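Cloth folding with the handheld grippers – how messy should the starts be?
Board: Data gathering for learned manipulation

nyokabi_m
Jun 2, 2022

Hi all, and sorry in advance for the length, I've been saving this up. I'm collecting folding examples for our laundry policy (we call it Palamarchuk in the repo, long story) with a pair of handheld grippers. So far we have 3,217 episodes, mostly towels and pillowcases on a plain table, and the policy does beautifully on that table and falls apart anywhere else. My plan for July is to move everything to real bedrooms with real bedding underneath. Before I spend the whole month on it – would you start each episode with the cloth crumpled any old way, or laid out fairly neat so the person can get a clean fold in?

sasetti_fan
Neat starts first, please! I went the crumpled route last year and my people spent most of each episode hunting for a corner. The model learned to hunt for corners too, and it hunted forever.

YSymonenko
I'm going to disagree, in a friendly way. If the policy only ever sees tidy cloth it has no idea what to do after its own first bad grab, and there will be a bad grab. We dropped 618 neat-start episodes from our last training run and the success rate went up a little. Small test set, so take it with salt.

sasetti_fan
Went up a little on what, though? If your test starts were all crumpled, of course it did.

YSymonenko
Fair, they were mostly crumpled. I'd still rather have the hard ones in the pile.

dillilier_dan
Can I ask about the bedding, Nyokabi? Patterned covers gave me no end of trouble. A plain cloth on a plain sheet is one thing, but with big leaves and flowers all over the place my depth-free setup kept losing the edge of the cloth. What does yours look like from the hand?

nyokabi_m
Good question, Dan! Patterned is what I went for, on purpose, with a strong solid color on top so that at least the people labeling can find the border. Quilted cover, botanical print, red cloth, one gripper in view:

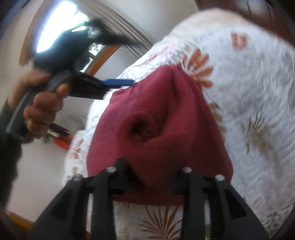
prernurberg_lab
Re: window light
I'd worry about that window more than the flowers. It's pure white behind the other gripper, and if your exposure is on auto the cloth will change shade every time the wrist turns. Lock it if you can, or shoot a few episodes with the curtain drawn and compare. The dark folds in the red are nearly black already, so don't go much lower.

dillilier_dan
Seconding the exposure advice. I do like how the print peeks out along the side of the cloth, though, that's a decent hard case. Are you getting much motion blur? The other gripper looks pretty smeared.

nyokabi_m
Yes, and it's my own fault, I tend to rush. I've been telling everyone to slow down near the grasp and then I speed right up myself. I'll try a shorter exposure once I've locked it, thank you both.

YSymonenko
Slow hands make slow robots, just so you know. I'd fix the shutter first and let people move at a normal pace.

sasetti_fan
Now that one I agree with. On the original question, would you at least split it? Half neat, half crumpled, tagged at the start of each episode, so you can pull either group out later without watching everything again.

nyokabi_m
I can live with that! Tags go in tonight. I'll do two bedrooms to begin with and come back with numbers for both kinds of start, tested on both kinds of start, before Yevhen and sasetti_fan get going again.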